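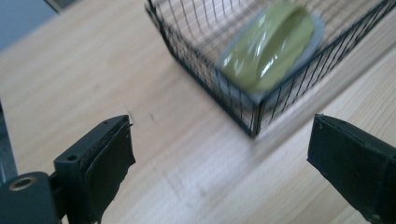 Wire basket on the demo table, with the gripper fingers in front.

Gernby Makers and Menders Club
Minutes of the July meeting, with notes on the Polwood visit
2025-07-11

Present: 20 members, plus two guests. Apologies received from the Stistamau group, who could not get away before the evening bus.

Chair: Jenő Szabó

1. Minutes of the May meeting

Read and accepted with one correction: the band saw blade was ordered from Farkas, and it has arrived. The June meeting was not held, so there was nothing else to approve.

2. Report on the visit to the Polwood workshop open day

This took up most of the evening and nobody minded! Jenő asked everyone who went to say what they liked best, then we took questions from those who stayed home.

Seven of us made the trip. The Polwood people had the main room set up in stations, and you could wander between them as you liked. The talk at the start was short and plain, which went down well with those of us who don't work with computers. The speaker explained that a task like picking up a dish sounds simple until you try to write down every step, and that their approach is to have people do the task many times with a gripper held in the hand, so that a robot can learn from the recordings. They have 3976 recordings so far, all of kitchen and tidying jobs.

The table with the black wire basket was the favorite. There was a pale blue-gray plate or tray in the basket, with something shiny and yellow-green on it (we argued on the way home over whether it was a cup or a bit of play food, and did not settle it). Visitors were invited to take the hand gripper and try moving things in and out. Several members said they were much worse at it than they had expected. You lose all the feeling in your fingertips and have to go entirely by eye, and the wires of the basket are always closer than you think. Jenő got the hang of it on his fourth go and had to be asked to let the line move along.

Points of interest to club members:

The gripper fingers are black blocks with padding on the inside faces. The pads get a lot of wear, and the torn bits along the edge set off a good discussion about replacement materials. Someone suggested old bicycle inner tube. The Polwood staff said they had tried something close to it and liked the grip but not the smell.

There is a brass-colored ring with a threaded hole set into the gripper mount. Our model engine people were very taken with this and talked inserts with the staff for a good while. We have had no end of trouble with stripped threads in plastic parts on the club's own projects, and the advice was to put the insert in slowly, let it cool fully, and only then try a screw.

Shiny things are hard work. The staff said that highlights on glossy objects can confuse the software, and so can wire and mesh, because you see straight through to whatever is behind. They put both on the same table on purpose. We thought that was a nice touch.

The second station had a small arm sorting wooden pegs into cups, run by two trainees who answered every question we threw at them. It dropped a peg now and then and they were cheerful about it. The children in the crowd cheered for the drops as loudly as for the good ones.

Questions from the floor:

Asked whether the table top was anything special, those who went said it was plain light wood with a nice straight grain, much like our own benches before we got at them.

Asked how long a person can keep recording before getting tired, we were told the staff swap over every 20 minutes.

Asked whether we could build a hand gripper ourselves, there was strong interest. See item 3.

The visit cost the club 227 in van hire and parking, paid from the outings fund. All agreed it was money well spent.

3. Proposal: club gripper project

Proposed that the club make a simple hand gripper over the fall, without electronics to begin with, just a trigger, a linkage and two padded fingers. The aim is to have something people can try at our own open day next May. Carried with no votes against.

The plastics bench will draw up the fingers. The metal bench will look at the linkage. A wire basket and a few dishes are wanted for the try-it table, so please check your cupboards. Odd plates are fine, and the shinier the better.

4. Return invitation

Agreed to write to Polwood with thanks and invite them to Gernby for an evening. Jenő to send the letter. It was suggested we show them the steam-driven fretsaw, if it is running by then. The fretsaw group asked that no promises be made.

5. Workshop matters

The dust extractor bag is full again. Please empty it when the line is reached, even if you did not fill it.

The left-hand vise on the long bench is sticking. Do not force it.

Two members asked for a beginners' evening on soldering. Names on the sheet by the door.

6. Any other business

A scarf and a folding ruler were left in the van. Both are on the hook in the tea room.

A second trip to Polwood was requested by those who missed the first. Jenő will ask about dates when he writes.

Meeting closed at 9:15 and followed by tea.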